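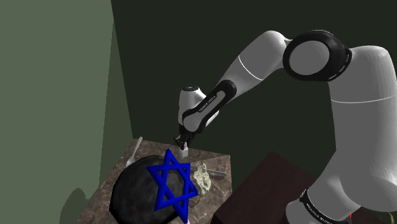
3.2. Ce que disent les spectateurs

J'avoue que j'attendais autre chose ! Quand j'ai projeté Skellodholm aux 95 participants, je pensais qu'on me parlerait surtout du scénario (la cité sous la glace, le procès, tout ça). Eh bien non : sur les 331 commentaires recueillis, le son revient sans arrêt. Aerts et Michiels avaient déjà noté la même chose pour Drunano, mais avec un public de cinéphiles, et je me méfiais un peu de leur corpus.

Figure 3. Bras articulé au-dessus d'un plateau à motif de marbre, image de synthèse.

Nele Stevens, qui a codé les réponses avec moi, distingue les bruits d'ambiance et les voix. J'ai gardé son découpage, même si la frontière m'a donné du fil à retordre : où ranger le chuchotement du juge, par exemple ? Nous l'avons laissé avec les voix. Les réponses sur Clasden, projeté en août, sont traitées à part dans la section 3.3.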